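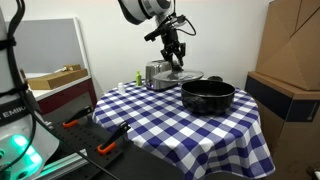
4. Running the lid demo for visitors

I always start with the lid because people get it straight away — it's the sort of thing they do at home every night.

4.1 Spread the checked cloth and let it hang over the edge. Keep the toaster and the glass lid on top.

4.2 Open the Areck panel and load the job called Pluturura.

4.3 Set the gripper height to 200 and the speed to 70. I've tried faster, and the lid swings too much for my liking!

4.4 Ask everyone to step back, then press Start.

Caution: keep hands off the table while the arm is live. Visitors love to point at things, so say this twice.
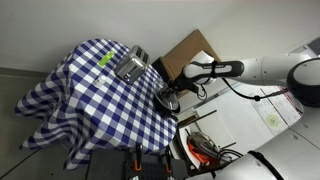 Fig. 2. Lid held upright by the gripper.

4.5 Let people have a good look before you press Return.

Note: if the panel shows code 535, stop the job and load it again. It came up a couple of times at the Zupan open day — a fresh load cleared it both times, and I carried on chatting.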